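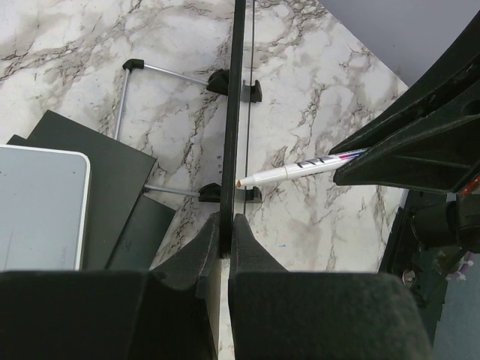

08/02/2026

My second winter in Flaltondale, and I still cannot sleep well when the wind comes from the river side. So in January I started to walk to work instead of taking the bus. It is 49 minutes if I go by the school and 51 if I go by the allotments. I prefer the allotments.

In my home city I never walked anywhere. We had a good metro and the pavements were full of scooters. My aunt would say that only people with a problem go on foot. When I told her on the telephone what I am doing now, she asked if I had lost my job.

The first week was hard. My shoes were wrong, they were for the office, and I had a blister on the left heel. Hyun-seo Ryu lent me a pair of her brother's boots, which are one size too large, but with two pairs of socks they are fine. I should give them back soon.

What I like is that I know some faces now. There is a man with a grey dog who says "morning" without the "good". At first I thought he was annoyed with me. Na-rae Seol has lived here for eleven years and she told me it is normal, so now I say it also — only "morning", and quite low.

The path behind the allotments has been closed since Thursday because of the water. The council put a notice on the gate but it does not say until when. I go by the school for now and arrive two minutes earlier, and I use them for tea.

I did not take the bus for almost a month, except one time when it was hailing. The 304 was late, of course. I stood at the stop with the others and we all looked at the same corner.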